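Notebook, chores bench, Drestville
June 20, 2023
Task: shoes to rack, hand-held grippers, two hands

Continuing from the last entry. I had written there that I do not believe the shoe task is easier than the folding task, and I still do not believe it. Today I want to put down why, while it is fresh, and also what should change before we give this task to the Varex arms.

The task in words is very short. There is a pair of shoes on the table and a rack behind it. Put the pair on the rack, side by side, toes the same way. A child of four can do it, though a child of four often does not want to. In our task list it stands between "wipe the table" and "close the box", and it has the same difficulty mark as these two. I think this mark is wrong and I changed it in the list. If somebody disagrees, please write beside it and do not only change it back.
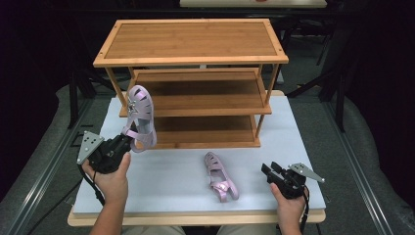
The first thing is that a shoe has no good default side to hold. With a cup everybody agrees: the wall or the handle. With a child's sandal I have at least three grasps that work for my own hand, and I choose between them without thinking. When I hold the gripper and not the shoe, I start to think, and then I am slow. The strap is a tempting place because it is narrow and the jaws close on it well, but then the whole shoe can turn around the strap like a bell. The toe is better for carrying and worse for placing, because the jaws arrive at the shelf together with the toe and need room there too.

The second thing is the height between the shelves. For the top shelf there is no question, you come from above and open the jaws. For the lower shelves you must come from the front, nearly level, and the gripper is much bigger than the shoe. So the orientation must be decided at the moment of picking, or the shoe must be set down and picked again. People do this re-grasp in the air with their fingers. Two jaws cannot. With two grippers one can pass the shoe from left to right, and I wrote this already in February as the recommended way, but I am now less sure. The handover is one more place to lose the shoe.
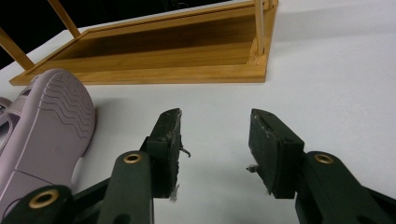
The third thing is lying-down shoes. In the old version of the task all shoes stood on the sole at the start, toes to the operator. It looked very nice and it was useless. In a real hallway the shoes lie how they fell. I want to keep the side-lying start as the normal case and the standing start as the rare case. It means more failures in the first weeks. I prefer them to a good number which tells us nothing.

About numbers. The shared folder has 858 recordings under the shoe label. I went through the labels again and 513 of them are with the standing start, so by the rule above they are of small use to us now. I would not delete them. They can serve for the simple approach motion, and maybe the Wurnow people want them for their own comparison. But we should stop to say "we have 858" in the meetings. 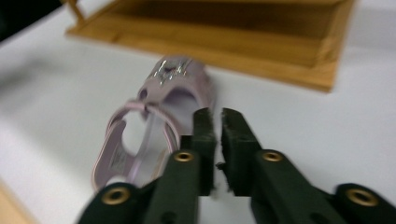 Sandal on its side, left pad just right of the back strap, overlapping its edge.

Shim, our small script which marks the moment of contact, has trouble with soft objects. It looks for a sudden stop of the jaws. On a wooden block this is clean. On a strap the jaws slow down, the strap bends, the jaws go further, and Shim puts the mark somewhere in the middle of this or puts two marks. I corrected by hand recording 441 and a few after it, and then I stopped, it takes too long. Proposal: for soft objects we mark the contact from the wrist video and not from the jaw width. It is more work for the person, but the mark will mean the same thing in every recording. I can write the instruction for it if nobody else has started.

A related question is blur. When the wrist moves quickly, a pale shoe on a white table loses its edges first of all. I can slow down my hand, but then the arms will learn to be slow, and a machine that needs a minute for one shoe will not be bought by any family. For the moment I move at my normal speed for the approach and slow only for the closing of the jaws. Please do the same, so that our recordings are similar.
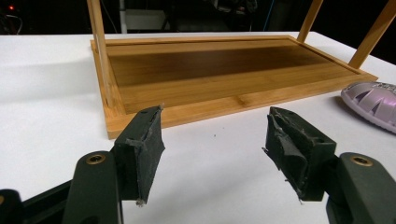
The pads must be changed on a schedule and not when somebody becomes annoyed. The grip of a pad with its soft cover in order and the grip of a damaged one are two different tools, and the learning does not know which one it had. On the present pair the gray covering is frayed on the left finger, and on the right one it is torn more, with a flap peeled out on the inner face. A flap like this can go between the jaw and a thin strap and decide the grasp alone. I propose a new covering for both fingers together, never for one only, and a line in this notebook every time it is done. Also please wipe the table after, fibers on a white surface are easy to see for us and also for the model.

Now the question I get from visitors every time: can it do the chores yet? For shoes my answer is "partly". Picking one shoe up from a table – yes, I expect the arms will do this with reasonable patience. Placing it on an upper shelf with free space, I think also yes. Making a pair, with both toes in the same direction on a low shelf, I would not promise to anyone. The pair is the difficult part. The machine must remember how the first shoe was placed, or look at it again, and it must care about a difference which does not make the shoe fall down. Our success rule at the moment accepts any shoe which is on any shelf. With this rule we can report a nice result and the hallway will still look bad.

So I would split the score: on the shelf, beside the other one, same direction. Three separate yes/no fields, filled by the person who records.

To do:
– new covering for the pads, both fingers
– add the three score fields to the form
– ask Wurnow if they want the standing-start recordings
– write the instruction for contact marks on soft objects
– look for adult shoes with laces, because sandals alone will make us too optimistic
– decide if the rack is screwed down or stays free. I am for free. At home it is also free, and pushing it away is a real failure that we should see.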